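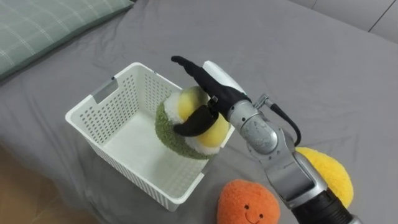 Home tidying task: plush toys into the basket, bedroom station.

1/ The Mernosham Assisted Living Laboratory is preparing its equipment request for the coming budget year. This thread sets out what the laboratory intends to buy, what it intends to postpone, and how partner sites may comment before the request is filed at the end of September.

2/ The bedroom station will remain the reference task for this request. It involves soft objects, an open plastic basket and a made bed. Every quotation we receive is read against that work. Suppliers offering equipment for rigid parts on a flat bench are thanked for their interest and will be kept on the list for other projects.

3/ The largest single line is replacement finger pads and a spare gripper. Clustutex has quoted $2,574 for the set, delivery included. Khokhar has quoted $2,299 without delivery and without the mounting hardware. Both quotations are valid through the end of the month.

4/ Sumathi Kartha has asked both suppliers to restate their prices on the same basis. Until those answers are in, the request will carry the higher figure. Partner sites preparing their own budgets are advised to do the same.

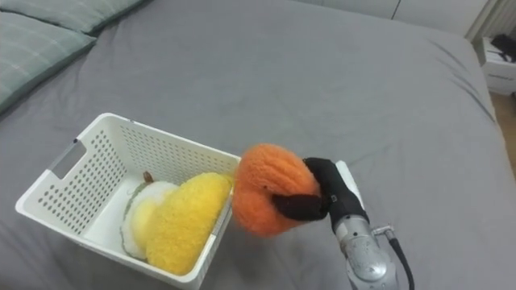

5/ Fuzzy fabrics leave lint on the pads, and the pads are wiped down at the close of each session. Our current budget has no line for cleaning supplies or for pads replaced ahead of schedule. The new request has one. It is small, and it should have been there last year.

6/ Cables come next. The laboratory has set aside $1,146 for spare arm cables and connectors. Keerthana Iyengar recommends that spares be held on site, given the time lost last spring waiting for a single connector to clear the university's receiving office. We have accepted that recommendation.

7/ We are not requesting additional arms this year. The laboratory owns 2, and the limit on our schedule at present is operator hours. Elie Zein will report on scheduling in the winter, and the question of a further arm can be reopened at that point.

8/ Household items are budgeted separately from robot hardware. This covers bedding, baskets, plush toys and small furniture. Sites have sometimes charged these to office supplies, which makes them hard to trace at audit. Please use the task materials code from now on and keep the receipts.

9/ A question from Lakshmi Chettiar at the Dutari site: may a site substitute its own basket and toys for those on the shared list? Yes, provided the substitutes are recorded by size and material, and the list is sent to us before work starts. Purchases made before that list is received may not be reimbursed.

10/ Service contracts. The existing contract covers the arms and the controllers. It does not cover grippers, pads or cables. Several sites believed otherwise. Ifeoma Obi has prepared a one-page summary of what is covered, and it has gone to every site lead.

11/ Comments on the draft request should be sent to the laboratory office by 5 p.m. on the closing day given in the site letter. Please name the budget line you are writing about and attach any competing quotation in full. Partial quotations cannot be considered.

12/ Correction to post 3: the Khokhar quotation also leaves out sales tax. Tax-exempt sites may disregard this.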